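Servicing the Smoke Detectors in a Robot Training Cell

February
By the Cell Maintenance Group, Kumholm Technical College

Background

The Ichikawa cell is a single robot arm on a fixed base, set in an enclosed bay at the back of the Kumholm automation lab. It runs unattended at night on a pick-and-place job, moving plastic housings from a feed tray to an outfeed rack. Our project for this term was to take over the upkeep of the cell, write down what has to be done and how often, and fix what we could.

Most of the work was on the arm and the gripper. A smaller part, which ended up taking more of our time than planned, was on the smoke detectors. The bay has to have working detectors before the arm can be left running without a person in the room. The previous group left a note saying the detectors had been "chirping on and off" but did not say which ones. When we started, the cell had been limited to daytime use for that reason.

State of the cell at handover

The controller showed 1,572 run hours. The last entry in the log was a gripper pad change with no hour reading next to it, so we could not tell how old the pads were. The cable bundle on the second joint had been tied too tightly and the outer sleeve was worn at one point. The air line to the gripper held pressure at rest but dropped when the gripper was cycled quickly. We found a loose push fitting at the valve block and replaced it.

The light curtain at the front of the bay tripped correctly on every test. The door switch also worked, but the bracket had been bent and the switch only closed if the door was pushed hard. We straightened the bracket and added a washer.

We set the gripper pads to be checked every 373 run hours. That number comes from the wear we measured on the new pads during the term. It may be too careful, but the check is short and can be done at the same time as wiping down the feed tray.

Smoke detector work

We took the detectors down on a Tuesday afternoon with the arm powered off and locked out. Everything was done at the bench and not on the ladder. The steps we settled on were these. Turn the detector off its bracket. Put it on the bench face up and wipe the vents with a dry brush. Turn it over and read the label. Open the battery compartment, look at the contacts, and fit new cells. Press the test button and hold it until it sounds. Write the result on the sheet before picking up the next one.

The last step matters because the detectors look the same once they are off the ceiling. On our first try we took down several at once and then could not match two of them to their places. After that we put a strip of masking tape on each bracket position with a letter on it, and wrote the same letter in pencil on the detector.

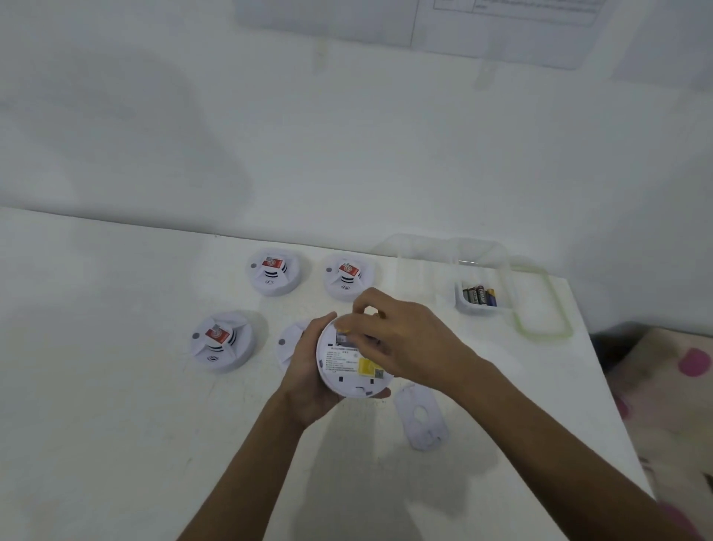

Figure 1. Checking the battery compartment on the back of a detector at the bench. More detectors and a mounting bracket are on the table, with AA batteries in the clear container at the back.

The battery contacts were the main fault. On 2 of the units the spring contact had been pushed flat, so a cell could lose contact if the bay shook. The arm makes a hard stop at the outfeed rack and the vibration can be felt in the wall, so this fits with chirping that came and went. We bent the springs back out with a plastic pick and tested again. Both units sounded when the button was held.

We also lowered the deceleration step at the outfeed rack. This adds 9 seconds to a full tray, and the teaching staff agreed that was fine for a night job.

Dust was the other issue. The vents had collected fine white powder from the housings, mostly on the side facing the feed tray. Brushing removed it. We did not use compressed air, as the manual for the detectors says it can push dust into the chamber.

Arm and gripper

The worn cable sleeve was wrapped with spiral guard and the bundle was tied again with more slack. We ran the arm through its full range at low speed and watched the bundle at each joint. There was light rubbing at the third joint when the wrist was fully turned, and we moved one tie to clear it.

The arm was then re-homed using the Vokberg alignment pin. The first attempt put the pick point off to one side and the gripper closed on the wall of the tray. The cause was a chip of plastic under the pin seat. Once it was cleaned out, the homing repeated well and we saved the new values to the controller and to the lab drive.

The Jinton vacuum unit on the side of the bay is not used for the present job. We drained it, capped the line and left a tag on it.

Maintenance schedule

Every shift: door switch, light curtain, look over the floor of the bay for dropped parts.
Every week: test button on each detector, wipe feed tray, listen for air leaks.
Every 373 run hours: gripper pads, cable ties, homing check with the pin.
Every term: detectors down to the bench, brush vents, check contacts, new batteries, pencil letters still readable.

What is left to do

The bay was cleared for night running again at the end of the project. The chirping has not come back so far, but the period is short and the next group should keep an ear out for it – a note in the log with the letter of the unit would help a lot.

The door bracket should be replaced with a thicker one. We drew a version with a second screw hole and left the file on the lab drive, but did not have time to cut it. The log still has no reading for the old pad change, and we have marked that line as unknown.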